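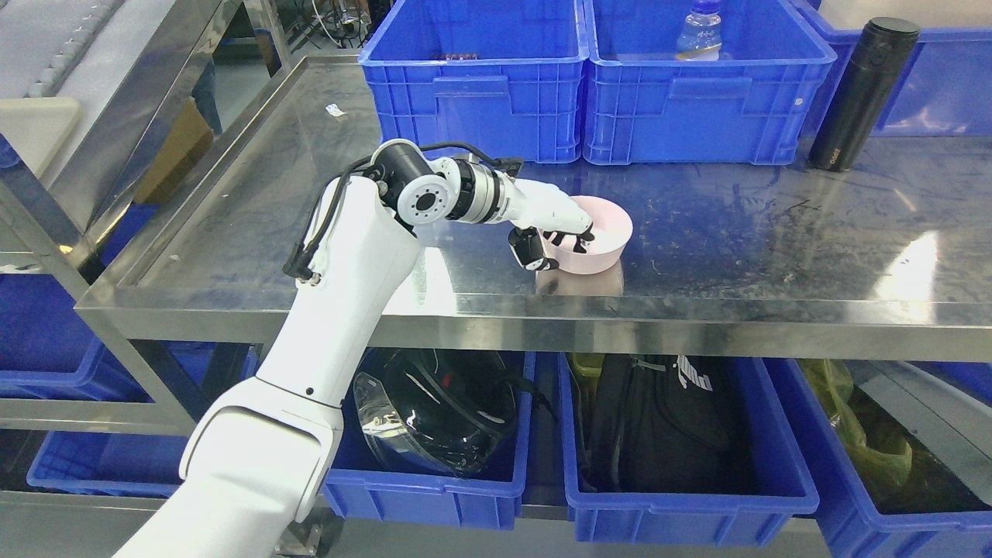 Pink bowl, steel table.

12/23/22

Second round of transfer tests on the graphene film, written up before I forget the settings.

The film is grown on copper foil in the tube furnace, which runs far too hot for any plastic. So it gets grown on the metal and moved to the flexible sheet afterward, and the moving is where I lose most of it. In July I was using the wet method: spin a thin polymer layer on top, etch away the copper, float what remains on water, scoop it up with the target sheet. It works. It also leaves polymer residue that acetone only partly removes, and the film wrinkles wherever water gets trapped underneath.

Naheed Naqvi suggested skipping the etch and peeling with a hot-pressed laminate. I ran 14 samples that way on the Satti press, all from the same foil. Two tore at the corner where I started the peel. The rest came off whole, though "whole" under a microscope is a generous word — there are cracks running along the rolling lines of the copper in every one.

Sheet resistance is worse than with the wet method, by 41 percent on the median. I expected a penalty but a smaller one. Wajid Kiani thinks the press is cooling unevenly and the laminate is pulling on the film as it shrinks. I have no thermocouple data from the top plate, so I can't argue with him yet.

Bending is the better news. The pressed samples drift less when wrapped around a rod and released, and the readings settle faster.

Next I want to try smoother foil, and a slower cool with the pressure left on. Usman Rajput has a roll I can cut from. If anyone has peel angle numbers for thin laminates, send them over.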